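Artificial flowers (craft and home décor)

From the Wynne Household Pages, a reader-written encyclopedia of domestic things. Entry by Glenys Gethin. Last revised February 25, 2020.

Artificial flowers are imitations of flowering plants made for decoration, and they turn up in homes, shop windows, cemeteries, theatre sets and on the hats of at least two of my aunts. You'll also see them called faux flowers, silk flowers (even when there's no silk within a mile of them) and permanent botanicals, a term I've only ever heard from people trying to sell me some. I've been arranging them for 4 years now, so this entry leans toward the arranging side. The history is covered more thoroughly in Branwen Craddock's entry on millinery trimmings, and she knows far more about it than I do.

Materials

People have made flowers out of nearly everything: paper, wax, feathers, shells, linen, glass beads, bread dough (my grandmother, one memorable winter). Silk was the fancy choice for a long time and the name stuck. Most of what's sold in craft shops today is polyester fabric or moulded plastic, with wire running through the stem so you can bend it. Foam and latex-coated types are around as well, usually sold as "real touch", and the good ones do have a slightly cool, waxy feel that fooled me in a restaurant once. I had my nose right in it!

Parts of a stem

The trade words are mostly borrowed from actual botany, with a few extras. The head is the bloom. Sepals are the little green bits cupping the base of it, and on cheaper stems they're a single moulded collar. A pick is a short stem with a head or a few leaves on it, meant to be poked into foam. A spray has several branches and a bush has a whole bunch of stems joined at one end. Loose greenery gets called a sprig or a leaf set, and on many brands the leaf sets slide up and down the stem or pull right off, handy when you want more green in one spot and maddening when they drop off in the box.

Roses and hydrangeas

These are the two that beginners seem to buy first, and I was no different. A rose gives you a strong single colour and one clear face. Buy them at different stages of opening if you can find them, because a bunch of identical fully open roses looks like a row of buttons. A hydrangea works the other way around. It's a big soft cluster of small florets that fills space and hides your foam, your tape and your mistakes. Blue with red is a combination my sister calls "a bit much", and I love it.

Laying out

Before anything goes near a vase I put it all down flat. I picked up the habit at a workshop in Stunthorpe and I've never dropped it. Flowers go down with the heads all facing the same way so the stem lengths can be compared, and the loose leaves get spread around them where you can grab one. A plain pale surface is best, as dark greens vanish on a dark tabletop. Roses that looked the same in the bunch will often have quite different stems once they're side by side, and you'll want the longest for the back or centre.

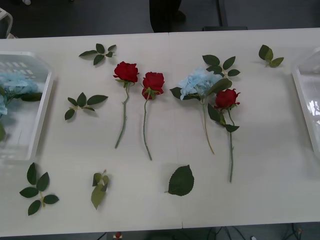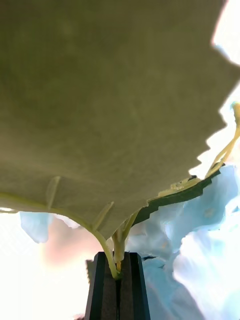

Red roses and a pale blue hydrangea laid out with loose leaf sprigs (first picture); the underside of a large serrated leaf (second).

Leaves

I think leaves are where an arrangement is won or lost, and they get almost no attention in the books. Flip one over before you buy it. The underside tells you a lot: whether there's a raised midrib, whether side veins branch off it properly, whether the colour is a bit duller than you'd expect on top, as it would be on a lot of real plants. A serrated margin helps too. Smooth oval leaves with a printed vein look fine from across the room and pretty dreadful on a coffee table.

Hold a leaf by the base of its stalk and not by the blade, particularly with fabric ones, which crease and then stay creased. If you do get a crease, a few minutes of steam from the kettle (fingers well clear) will usually relax it.

Shaping

New stems come out of the box squashed. Open the petals from the outside in, bend the wire in a gentle curve and twist the leaves so they don't all lie in one plane. Real stems are hardly ever dead straight. I cut wire with proper side cutters after wrecking a good pair of sewing scissors, which my mother still brings up.

Cleaning and storage

Dust is the great enemy. A soft paintbrush or a hair dryer on the cool setting does for most things. Some people shake theirs in a bag of salt, and I've had mixed results with that. Don't wash anything before testing a hidden petal for colourfastness, reds most of all. Keep them out of strong sun, as blues fade to a sad grey. I store mine lying flat in shallow boxes with the leaf sets in a separate bag, sorted by colour more or less.

Regional notes

The spring show at Rullach, held each March, has a class for artificial arrangements and another for mixed real and artificial. The mixed class has caused a few arguments over the years. Entries there can't include glitter.

See also: Dried flowers; Floral foam; Millinery trimmings; Wreaths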